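Safety checklist for the climate march, Leluswood town square
Walk-through made on 2/8/20 by Albane Pruvost, for the Gollska youth group

1. Permit. OK. The paper copy is with me and the second copy is with the Duvance office.
2. Route. OK with comment. The length is 1072 meters, from the square to the Warrier bridge. The sidewalk is broken in front of the bakery, please put a cone.
3. Marshals. Not complete. We need 14, we have six who confirmed. Vests are in the storage room, I did not check the sizes.
4. Stage. OK. The steps have a handrail only on the left side. Speakers who are less steady should be helped.
5. Sound cables. To repair. One cable crosses the walking path near the fountain and must be taped or moved behind the stage. 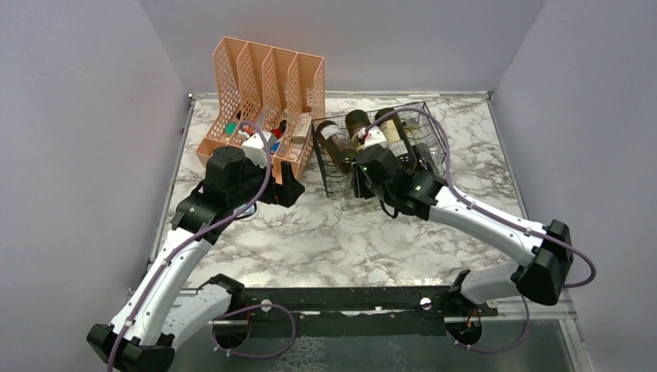
Peach-orange organizer with four compartments, on the table.

6. First aid. OK with comment. The kit is complete but the gloves are only in size small. I asked for larger ones.
7. Water. Not checked. The tap at the square is closed for winter, so we must bring our own.
8. Glass and alcohol. Rule stays the same as in May: no glass bottles in the march, also not for the people who carry banners. Marshals ask politely and do not take anything by force.
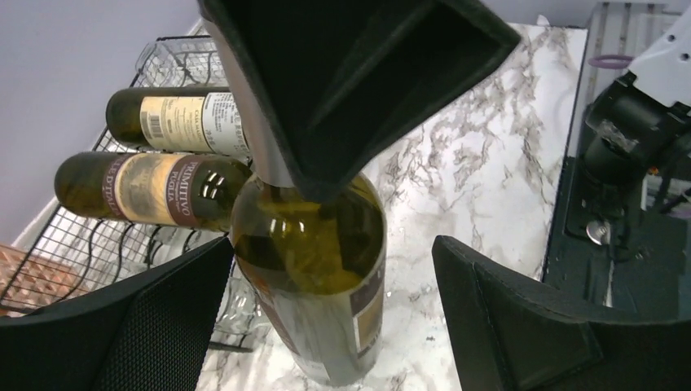
If a person refuses, the marshal calls me and stays calm. Last time this worked well.
9. Banner poles. OK. Wood only, no metal, and not longer than 90 centimeters for the children's group.
10. Emergency access. To repair. The lane behind the library was nearly blocked by two parked vans. I wrote to the town about it and wait for the answer.
11. Lost children point. OK. It is beside the stage, but the sign is too small to read from the fountain.

Points 3, 5, 7 and 10 must be closed before the march can start.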